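멘스트덴, 변형 물체 파지용 시뮬레이션 패키지 ‘부클리 4’ 공급 개시
직물 가방·스트랩류 자산 96종 수록, 2지 그리퍼 제어기 검증 지원

2022년 4월 15일 — 로봇 시뮬레이션 소프트웨어 업체 멘스트덴(Mestden)은 천, 끈, 망사 등 변형 물체의 파지 작업을 가상 환경에서 시험할 수 있는 소프트웨어 패키지 ‘부클리(Vukley) 4’의 공급을 시작한다고 밝혔다. 대상은 물류 피킹, 반품 분류, 의류 가공 공정에 매니퓰레이터를 도입하려는 시스템 통합 업체와 연구 기관이다.

부클리 4는 강체 중심이던 이전 판의 물리 엔진을 교체했다. 직물은 질량-스프링 격자로, 스트랩과 손잡이는 굽힘과 비틀림을 별도로 계산하는 띠 요소로 처리한다. 두 모델은 봉제선 위치에서 결합되며, 결합 강성은 사용자가 자산별로 지정한다. 접촉 계산에는 그리퍼 핑거의 형상 메시를 그대로 사용하므로 핑거 끝단의 경사와 모서리 반경이 파지 결과에 반영된다.

기본 제공 자산은 96종이다. 토트백, 배낭, 파우치, 포장용 망 등이 포함되며 각 자산에는 원단 두께, 면밀도, 마찰계수의 기본값이 입력되어 있다. 시험 시나리오는 334개로, 접근 각도와 핑거 개방폭, 물체의 초기 자세를 달리해 구성했다. 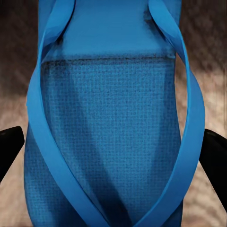 손목부 카메라 시점의 렌더링도 기본 기능에 포함된다. 근접 시점에서는 물체의 윤곽이 화면을 벗어나는 경우가 많아 파지점 추정 오차가 커진다. 부클리 4는 이 조건의 학습 데이터를 생성할 수 있도록 컬러 영상, 깊이 맵, 부위별 분할 마스크를 동일한 시각 기준으로 출력한다. 분할 마스크는 본체, 봉제선, 스트랩, 핑거, 배경으로 구분된다. 직조 무늬와 표면 광택은 재질 파일에서 조정한다.

개발을 총괄한 아이노아 바리오스(Ainhoa Barrios) 멘스트덴 수석 엔지니어는 “가방류는 본체보다 끈의 위치를 예측하기가 어렵다”며 “꼬인 끈과 펴진 끈의 접촉 거동을 구분해 계산하는 데 개발 기간의 상당 부분을 썼다”고 말했다.

패키지는 지난 2월부터 물류 자동화 업체 사르미엔토(Sarmiento)에서 시범 운용됐다. 레메디오스 모야(Remedios Moya) 사르미엔토 공정기술팀장은 “제어기 변경 사항을 실기 시험 전에 걸러내는 용도로 쓰고 있다”며 “금속 부자재가 많은 품목은 아직 매개변수를 따로 맞춰야 한다”고 설명했다.

라이선스는 좌석 단위 연간 계약이며 최소 계약 수량은 6석이다. 기존 부클리 3 사용자는 계약 잔여 기간 동안 추가 비용 없이 전환할 수 있다. 단, 이전 판에서 작성한 강체 시나리오는 변환 도구를 거쳐야 한다. 국내 공급과 기술 지원은 질티레르(Jiltirer)가 담당한다.

제품 문의: 질티레르 기술영업팀
보도 문의: 멘스트덴 홍보 담당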